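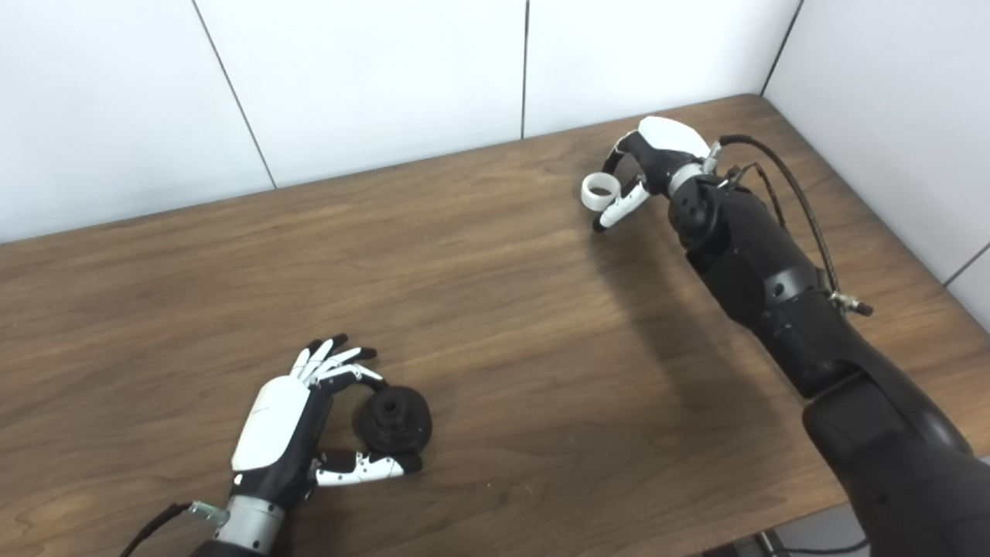 Department of Furniture and Interior Materials

Wood grain

Wood grain is the pattern and direction of the fibers in a piece of wood. The word is used in more than one sense. A carpenter who speaks of working "with the grain" means the direction in which the fibers run. A furniture buyer who admires a grain usually means the lines and bands seen on a finished surface, which are more properly called the figure. Both senses are common in the trade, and this article uses both.

Formation

A tree in a climate with distinct seasons adds a layer of wood each year. The part laid down in spring, called earlywood, has wide, thin-walled cells. The part laid down later in the season, called latewood, is denser and often darker. The contrast between the two produces the lines seen on a sawn board. In some species, such as oak and ash, the earlywood contains large pores arranged in rings, and the grain looks coarse and strongly marked. In others, such as maple and birch, the pores are small and spread evenly, and the surface looks smoother.

Tropical trees may grow without a marked resting season. Their boards often lack clear rings, and the figure comes mainly from changes in fiber direction or in color.

Types of grain

Straight grain runs parallel to the length of the board. It is the easiest to plane and split, and it is preferred for ladder rails, tool handles and chair legs.

Spiral grain forms when the fibers wind around the trunk as the tree grows. Boards cut from such trees tend to twist as they dry.

Interlocked grain occurs when the direction of the spiral reverses every few years. It is common in sapele and African mahogany and gives a striped surface when quartersawn. It tears easily under a dull blade.

Wavy grain has fibers that rise and fall in regular waves. On a polished surface it reflects light in bands. Makers of violins have long used maple of this kind for the backs of their instruments.

Effect of sawing

The same log can yield boards of very different appearance. Plainsawn boards are cut at a low angle to the growth rings and show arches or flame shapes, sometimes called cathedrals. Quartersawn boards are cut so that the rings meet the face at a steep angle, and they show fine parallel lines. In oak, quartersawing also exposes the rays as pale flecks. Plainsawing wastes less of the log and is cheaper. Quartersawn boards shrink less across their width — an advantage in tabletops and drawer fronts.

Finishing

Stain sinks more deeply into open pores and end grain than into dense latewood, so it can make a faint pattern stand out. Open-grained woods may be filled with a paste before varnishing if a level surface is wanted. Oil finishes leave the pores open and are easier to repair. Sanding is done along the grain; scratches made across it show clearly once a finish is applied.

Printed and pressed grain

Imitation grain was painted by hand on doors and paneling for centuries, using combs, rags and soft brushes. Printed papers and plastic films later took over much of this work. Some are pressed with a matching texture so that the surface has small hollows where the printed pores appear.

Study collection

The department keeps 257 reference boards, arranged by species and by cut. The collection was begun by Evaristo Sorrentino with 33 boards given by the Sartori sawmill, and was later enlarged by Gemma Bellini, who added the tropical species. Each board is finished on one half and left bare on the other. The printed catalog, edited by Benedetta Caruso, is revised each October.

See also: Figure (wood); Veneer; Quarter sawing; Wood stain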